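Unit 6: Sorting and Clearing Tasks
Course handout, Pralleo Robotics Lab
Reading time: 3 min
Print | E-mail this page

In this unit each team records a set of demonstrations on the Pokport arm and uses them to train a first policy. You need your notes from Unit 5 and a working login for the lab machine. Teams are three students: one on the controls, one resetting the table, one keeping the log. Change roles after every 15 episodes.

The task is the same for everyone. The arm picks one named object from the table and puts it in the named container. The target is written on the task card before the episode starts and does not change halfway. If the operator goes for the wrong object, stop and mark the episode as failed. Do not delete it – failed episodes are used in Unit 7.

Start every episode with the gripper open and clear of the objects. Move the objects between episodes, a few inches is enough, and turn at least one of them. Last year's sets had the toy food in nearly the same place every time, and the policies learned the place and not the object. 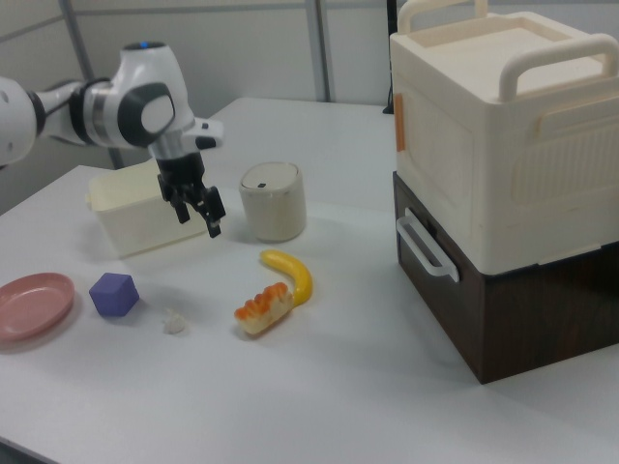

Do we have to use the same objects in every episode?

Keep the same objects for one block of 15, then swap at least two of them before the next block. Write the swap in the log.

Soft and light objects need a slower close. Set the gripper speed to 3 for foam and leave it there for the whole block. Hard plastic can be done at the default speed. With curved objects, come in across the narrow side. Drawers and lids are not part of this unit and should stay shut.

The log sheet has one line per episode: number, target, container, result, remarks. "Dropped" and "missed" are different results. Dropped means the object left the table and fell. Missed means the fingers closed on nothing. The class set from the last two terms holds 3,024 episodes, and most of the time spent cleaning it went into sorting out those two words.

Upload to the Vlachou folder by 4 p.m. on the day you record. Use the team name and block number as the folder name, no spaces. Training runs start overnight and the curves will be in the same folder in the morning.

For the write-up, hand in one page with your success rate per object and two episodes you would leave out, with the reason. The write-up is due at the end of October.

Related handouts
Unit 5: Teleoperation Basics
Unit 7: Learning from Failed Episodes
Haneler Controller Quick Guide
Lab Safety and Emergency Stop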